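Zellosby 9 : un environnement de simulation pour régler une cellule d'ouverture de portes

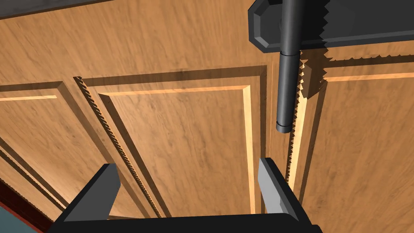

Luik Dudska

Zellosby 9 est le module de simulation qu'Aturport distribue depuis 2021 pour la mise au point des cellules de manipulation de mobilier. Je l'utilise pour un seul poste : un bras à pince deux doigts, caméra au poignet, devant un meuble bas à portes. L'essai porte sur le réglage initial et sur l'entretien du modèle, pas sur l'apprentissage.

Installation. Le projet type se charge sans difficulté. Il faut ensuite déclarer la pince, la transformation caméra-poignet et les articulations du meuble. La documentation traite correctement les deux premiers points. Le troisième tient en une demi-page, avec une erreur de signe sur l'axe de rotation que l'éditeur n'a toujours pas corrigée.

Meuble de test. Les portes à panneaux moulurés fournies dans la bibliothèque sont détaillées : veinage diagonal, baguette torsadée entre deux portes, arêtes claires sur les moulures. Ce relief sert au recalage de la caméra, car les lignes de moulure donnent des repères francs. Il pèse en revanche sur la détection de contact. J'ai remplacé le maillage de collision des baguettes par des boîtes simples et conservé le maillage visuel. Le temps de calcul d'un cycle baisse de 30 %.

Charnière. C'est le point à vérifier en premier. La platine noire aux angles coupés et son fût cylindrique forment un seul objet visuel, alors que l'axe articulaire est défini à part. Après chaque changement d'échelle du meuble, l'axe reste à son ancienne place et la porte tourne à côté de sa charnière. Il faut le recentrer à la main sur le fût, puis enregistrer. Un verrouillage automatique serait le minimum.

Pince. Avec la caméra au poignet, les doigts occupent le bas de la vue. Je règle l'inclinaison de façon à garder un morceau de porte visible entre eux, ce qui suffit pour suivre l'approche. L'ouverture à vide est réglée à 80 mm. Le zéro des doigts se perd lorsqu'on recharge une scène enregistrée sous une version antérieure ; une ligne dans le script de démarrage règle la question.

Rendu. Les ombres portées sont nettes, celle du fût sur la moulure par exemple, et aident à juger une distance. Le bois reste un peu trop brillant à mon goût.

Maintenance. Prévoir une copie du fichier d'articulations avant toute mise à jour. Celle d'octobre a écrasé mes butées sans avertissement.

Note : 7/10. Achat justifié pour un poste fixe. Pour des meubles qui changent souvent, attendre la correction des axes.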